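Asunto: Re: Oferta del kit de pinzas manuales
De: Ankica Babić

El mensaje anterior decía:
> ¿Alguien conoce el kit Kundarby? Piden 265 euros por pinza.

Lo estamos evaluando con ropa sobre una cama. 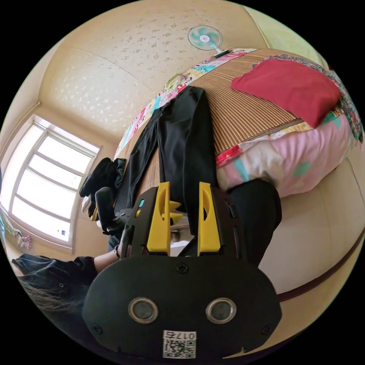

Pinza Kundarby ante un pantalón negro.

Los dedos amarillos son ligeros, pero el mango me cansa pasados 10 minutos.
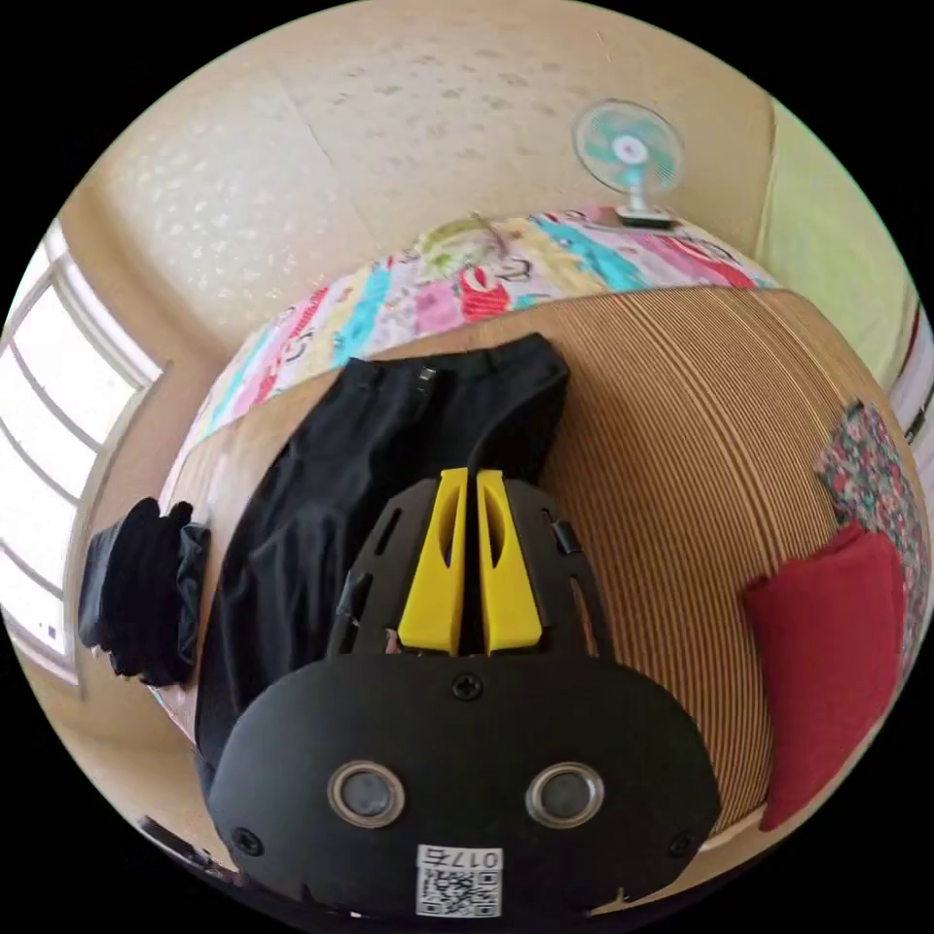 También pedí precio a Skernico, que ofrece 500 demostraciones ya grabadas. Para nosotros es demasiado caro.

Me quedan dos dudas:

1. Si conviene comprar la pareja, para trabajar con las dos manos.
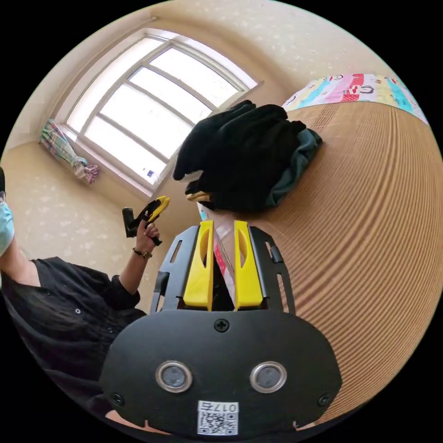
2. Si la garantía cubre los dedos de repuesto.

Saludos,
Ankica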